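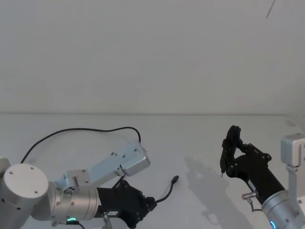
February, second batch, started 7:40 am

Natural dye tests, madder on wool. Picking up from the bad batch last month where everything went brick instead of the red Brisa wants for the Lodhi blankets.

Wool is the Welerine 2-ply, undyed, same cone as before. Skeins wound to 50 g each. Scoured last night, left in the rinse water till this morning, squeezed out but not spun.

Mordant: alum at 15 percent weight of fiber, cream of tartar at 6. Forgot the tartar on skein C, added it late, so C is suspect. Marked with a double knot. Raised slowly to 80 C and held for an hour. Lid on. The small pot runs hotter than the dial says, had to pull it off the burner twice.

Madder is the ground root from Dronard, new bag. Smells sweeter than the old one and is a finer grind, clogs the straining cloth. 100 percent WOF for A and B, half that for C and D.

Bath notes
A – tap water, nothing added. Started 10:15
B – tap water plus a spoon of chalk. Same start
C – rain water from the barrel, no chalk
D – rain water plus chalk

Kept everything under 65 this time. Trefor Vaughan's theory is that the brown comes out of the root once you go past 70 and I think last month's brick was exactly that, I have 78 written down for the worst one. Thermometer clipped to the side of the pot reads low compared to the middle. Use the long one.

11:30. A already orange, not pretty. B deeper, more blue in it. C pale and peachy. D hard to tell with the grounds all over it. Stirred every ten minutes or so, missed one when the delivery came.

Delivery was the Ivby order, the warp yarn. Short one cone AGAIN. Invoice says 1,466 and they charged for the full lot. Brisa to call them. Do not start winding the blanket warp till the missing cone shows up, the last lot number didnt match and we got a stripe you could see across the room.

1:20 pm. Burners off, left all four to cool in the pots.

4:45. Rinsed. Took forever, the fine grind gets into everything. Shook the skeins outside once they were half dry and most of it dropped out.

Wet color, so don't trust it:
A – rust orange
B – proper red, slightly warm. Best so far
C – coral, uneven near the ties (tied too tight, my fault)
D – red but thin, would probably match B with full weight of root

So chalk matters more than whcih water. Would be good news, the barrel is nearly empty anyway.

Saved the exhaust from B for a second dip. Poured A and C together in the bucket by the sink for scrap fleece, label is on the lid.

To do
Dry swatches on a card, half covered, south window for the light test
Redo D at 100 percent, chalk, tap water AND rain
Try B again with the root soaked overnight, Trefor swears by it
Wash test with the wool soap, B only
Looser ties!!
Order chalk, we're down to the bottom of the jar

Brisa looked at B under the window and says one step cooler. Maybe a longer hold at 60. Will try before touching the alum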